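In Defense of the Slow Cup

I've been going to the same coffee counter for 2 years now, and last month they added an app. You order from bed, you walk in, you grab your drink off a shelf, you leave. My sister-in-law thinks it's the best thing that ever happened to Tse Street. I think it's a little bit sad - and I say that as someone who is late for work most days!

Look, I get it. Four minutes in line feels like forever when you have a bus to catch. But those four minutes are where I learned that Bronwyn Kerslake from upstairs plays the cello (so that's what that noise was), and where I once got talked out of buying a truly awful used car. You don't pick up that kind of thing from a shelf. 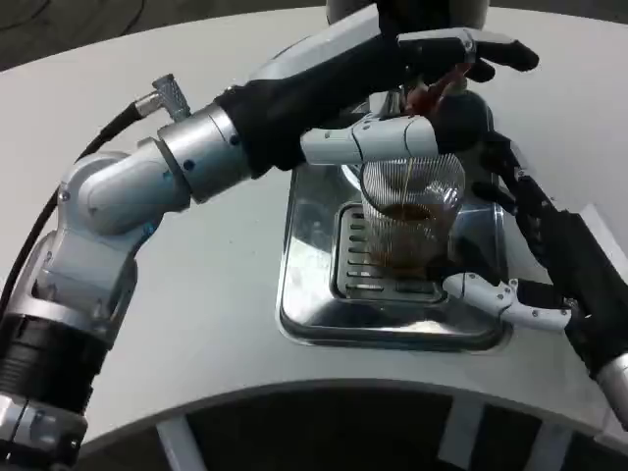
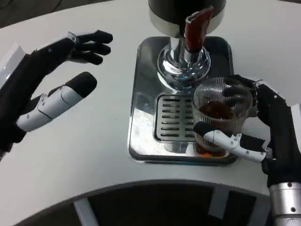 And please don't tell me the line is wasted time. What do I do with the time I save? I look at my phone, that's what. I read 250 comments from strangers about a TV show I don't even watch, and then I get on the bus in a worse mood than before.

My friends say I'm romantic about it, and maybe I am. Some mornings the person ahead of me wants oat milk, then doesn't, then wants to pay in coins, and I could scream. I'd still take that over a shelf with my name on it. Keep the app for folks who need it, sure - parents with strollers, nurses coming off a night shift. Just leave the line there for the rest of us, and let me stand in it.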